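# A courtyard where the garage used to be

The owners of the house in Budside had lived there for eleven years before they rang Camenzind, the small architecture practice two streets away. They wanted more light and, if possible, somewhere to sit outside that wasn't in full view of the bus stop.
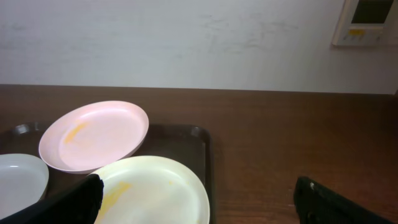

Why build a courtyard on such a narrow plot?

It lets daylight into the middle of the house, where the old dining room needed a lamp on at noon.

"We'd been shown three schemes with a big glass box on the back," says one of the owners, still delighted by the whole business. "Then Camenzind came round, looked at the garage and asked how often we put a car in it. Never! It was full of paint tins and a canoe."

So the garage went, and the space it left became a sheltered square with a single birch in it. Kitchen on one side, a study on the other, and between them a passage with a long low window. The addition is 93 square metres, on a site of 320, and it feels far bigger than that when the doors are folded back.

The architect who ran the job talks about it with real affection. "The old house is a plain brick thing and I'm very fond of it," she says. "We kept the front rooms almost exactly as they were, fireplaces and all. You walk down the hall, take one step down, and suddenly there's sky on your left."

That step caused plenty of discussion. The ground falls away towards the back, and levelling it would have meant taking out the roots of a neighbour's pear tree. Jundix, the builders, suggested following the slope instead, which gave the kitchen its lovely high ceiling.

They also saved the bricks - 1151 of them, cleaned by hand and relaid as the courtyard floor. "My back remembers every one," says the other owner, who did most of the cleaning over a wet November. "But I go out there with a coffee at seven in the morning and I'm so pleased we did it."

Is there anything they'd change? The study door, apparently, which opens the wrong way and bangs into the bookcase. And the larch cladding from Tevent is greying faster on the west side than the north, though the architect rather likes that and has asked them to leave it alone for another winter.

The canoe now hangs under the eaves by the side gate.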